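Trestetti notebook, December
Handle proposals from the wrist view, sim kitchen set

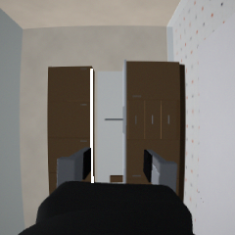
Where I left off

Picking this up after lunch with a fresh cup of coffee, so forgive the rambling. The new proposal node finally runs against the rendered wrist view without falling over, and I'm very happy about that! I kept seed 2566 for all of today's work, with the gripper open and nothing in it, so whoever repeats this should start from the same place.

The vertical bar handles on the right cabinet come through beautifully, all three, each with its own door. The horizontal ones are the trouble. On the left cabinet they are small light gray things near the right edge, and the node likes to merge them with the panel seams. The pale panel in the middle is worse: its handle is thin and dark, and right next door there is that very bright vertical strip, which the edge filter adores (it gave me a "handle" the full height of the strip, bless it).

What I changed

Added a length cap on candidates, in config under Cervantes/proposals. Raised the minimum contrast on the second pass only. Masked out the gripper body and fingers using the forward kinematics instead of the old hand-drawn polygon, which I should have done in the summer. Ran 500 planner queries afterward and 41 came back with no path, nearly all of them for the lower handle on the right cabinet, the one close above the finger in this view. I suspect the mask is padded too generously there.

The speckled wall on the right still throws 2 stray candidates. Harmless so far, but I'd like them gone before we merge to Dondgate.

Next

Shrink the mask padding and rerun the same seed. Ask whether the planner log can keep the rejected grasps too, it would save me so much squinting. Back up the config first this time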